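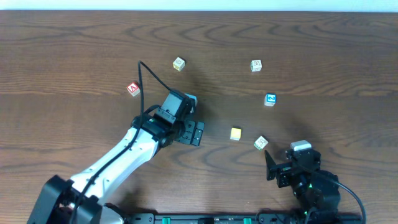

Every few months somebody online decides that all a tired table needs is a wipe with something from a tin. I have read a lot of these posts. I have also bought a lot of tins, and the shelf in my laundry is where they go to form a skin. So when Grisalia started turning up in every furniture thread I follow, I rolled my eyes and kept scrolling.

Then my sister-in-law bought one and gave me what was left, so here we are.

The table is wood, and that's as far as I'll commit. The bloke at the Stoltilby clearance shed told me the species with enormous confidence, and a second bloke, ten minutes later, told me a different one with the same confidence. I paid for a brown table. What sold me was the grain, which runs lengthways and then goes off into wavy loops as if it had lost its train of thought. I've stared at those loops through a great many cups of tea.

What I don't love is the colour, because I can't work out what it is. Some mornings it's a warm reddish brown and I feel clever for buying it. Other times it looks flat brown with grey in it, and I start pricing new ones. I blamed the old finish for years. Now I suspect it's mostly the light, and that I've been about to sand a perfectly good top because of the weather.

The Grisalia people would like you to believe their product "revives natural warmth". I gave it 4 weeks, one coat a week, following the tin. Thin layer, leave it, buff it off with an old T-shirt. It smelled like a saddle. The table felt nicer under the hand, I'll give it that. Was it warmer? I thought so on the first Saturday. By the third I was moving my chair to the other end to see whether I still thought so, and I didn't.

There was one fair way to find out, and I should have done it at the start: coat half a board, leave the other half alone. I did it in the end on the spare leaf that lives behind the wardrobe. After two coats I asked the household to pick the treated half. Opinions were divided, and the most certain person was wrong.
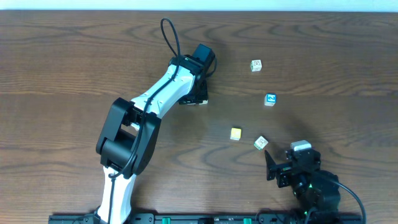 Filed under: Furniture, Things I Was Told Would Work

Now, the seam. The top is boards joined lengthways, and there's a faint straight line where a darker lot meets a greyer lot. A reader wrote in January to say this meant the table was coming apart and I should get it clamped and reglued before it got worse. I've run a fingernail along it. I've held a torch to it. I slid a bit of paper at it from both sides and the paper went nowhere. It's a join, and joins show. Whoever glued it up had boards of two colours and used them, and I'd have done the same.

I did ring Justov for a quote on a full strip and refinish, mostly out of nosiness. $1,224, pick-up included. That is a good deal more than the table cost me, and when I asked whether the two tones would even out, there was a long pause and then the word "blend". I know what "blend" means. It means stain over the lot until the loops disappear.

Wihongi, the other mob, at least told me over the phone to leave it be and use coasters - advice I could have had for free from my mother, and did, repeatedly.

So the table stays as it is. It gets a damp cloth, then a dry one. The Grisalia has gone onto the laundry shelf with its friends, and if anyone local wants the rest of the tin, leave a comment and bring a screwdriver for the lid.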